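Review: The Niris two-arm bench at the Tovemton open day

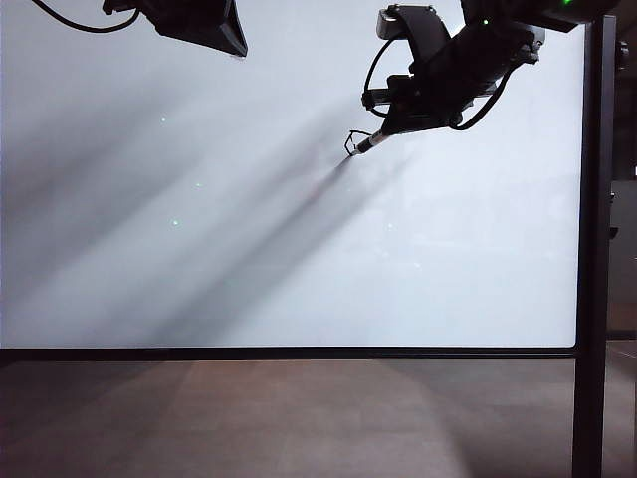 Gremthorpe, 29th September

Tovemton opened its integration shop to visitors for one afternoon and ran the Niris two-arm bench in 3 sessions. I attended the second and stayed for part of the third. The bench is sold as a complete station: two arms, grippers, wrist modules, controller and a teaching package. What follows covers the hardware as shown, the control software, and the parts of the demonstration that a buyer should ask to see again.

Hazem Ragab, the applications engineer on duty, started with the arms over a large white panel and the grippers empty. He moved them by hand guiding first, then from the tablet. Hand guiding is good. Resistance was even through most of the travel, with a noticeable stiff spot on the left arm when the elbow joint passed its middle position. Ragab put this down to a friction setting left over from a heavier tool and did not change it during the session. I would want it changed before acceptance.

The arms hang from above, so everything under them stays open. The cost is cable management. The leads run outside the arm housings in free loops, and on the right arm one hangs beside the wrist and another along the underside. External loops are simple to replace. They are also the first thing to catch on a fixture. Niris offers a sleeve kit at extra cost, and for any job with tall parts I would treat it as required.

The gripper is a small one, with thin dark fingers at the end of a slender shaft. The shaft keeps the bulk of the wrist away from the part, and an operator standing at the front can see the fingertips most of the time. It is plainly a light-duty tool. In the second session it moved plastic caps from a tray to a fixture and back, 216 transfers by the controller's log, with two misses. Both misses came from the same corner of the tray. Celina Górecki, who looks after the software at Tovemton, re-taught that corner in a few minutes while visitors watched, and the fault did not return while I was there.

Lighting deserves more attention than it got. Arms mounted overhead throw broad shadows when the lamps are behind or beside them, and on the white panel these ran as long gray diagonals starting just under the gripper. The vision package copes by taking a reference shot before each cycle. That works if the arms return to the same pose every time. When Górecki paused a cycle halfway and resumed it, the system asked for a new reference, and the restart took longer than the cycle itself. Buyers with frequent stops should plan for separate low-angle lighting.

The software is the stronger half of the product. A program is a list of moves with names in ordinary language, and the two arms appear as parallel columns. Waiting points are drawn across both columns, so a deadlock is easy to find. The licence covers 16 stored programs; more need the next tier. Export is to a plain text file — a real convenience for anyone who keeps programs under version control. Error messages are less good. One read only "path invalid" and gave no joint number or step.

Small green lights on the arm housing are the only status display I noticed on the arms. Ragab explained the codes, but they are not printed anywhere on the station, and green for both "ready" and "holding" is a poor choice. The tablet shows the difference clearly. An operator without the tablet in hand has to guess.

Noise was low enough for normal conversation next to the bench. I could not judge repeatability, as no gauge was set up, and Tovemton quoted only the Niris data sheet.

For comparison, the Zieliński bench in the same class has its cables inside the arms and a better lamp column, with a programming tool that is a generation behind. A shop that changes jobs every week will get more from the Niris. A shop that runs one part all year should look at the Zieliński first.

Asked for at the end of the visit and still outstanding: the friction setting procedure, the price of the sleeve kit, and a full list of the light codes.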